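Worth grinding the Drodo reef before the October patch?

Posted in Trastonska Online – General Help
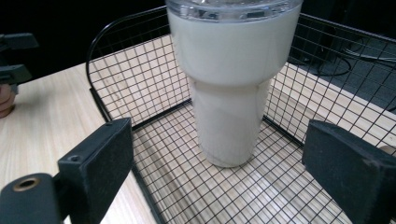 I'm at level 60 and completely hooked on this game! I've saved up 390 pearls and I keep going back and forth. Do I spend them on the reef pass now, or wait for the patch and put them into a better boat? I mostly play solo in the evenings.

Prorora
Get the pass! The reef is the best zone in the whole game, and the night runs are gorgeous. You need 10 shells to open the inner gate, but they drop from nearly everything on the east side, so you'll have them in one evening. Save the boat for later – the good one costs 900 pearls anyway, and the reef pays out fast once you learn the eel boss. Bring frost arrows and stay on the left ledge when he dives.

tidepool_mage
boat. reef is boring solo

Abubakari
I did the reef solo at your level and loved every minute (okay, maybe not the first three deaths). Skip the chests by the entrance and go straight down to the wreck. If you're on the west server, message me in game and I'll show you the shortcut!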